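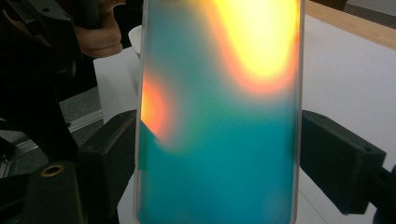
About Rumico

Started in April by Florence Gill and Nathalie Boychuk, out of a spare room in Radport. Two people, one kettle, far too many boxes. We teach evening art classes for grown-ups who haven't picked up a brush since school.

Now 7 teachers – day and evening groups, all levels. Watercolor, printmaking, life drawing. Pastels when Nathalie can be talked into it.

How it works: sign up for a term or just drop in. Paper and paint included. Bring an apron, or borrow one of ours (the clean ones go fast). Classes start at 6:30 pm, doors a bit before.

No tests, no homework. Some people talk the whole way thru, some don't say a word. Both fine.

Big summer show every year, 75 pieces on the walls last time and a queue for the sandwiches. Anyone enroled can hang something.

Find us at 1102 Carrier Street, upstairs, side door. Bell sticks – push hard. Parking behind the bakery after 6.

Questions? Ask for Florence, mornings are best.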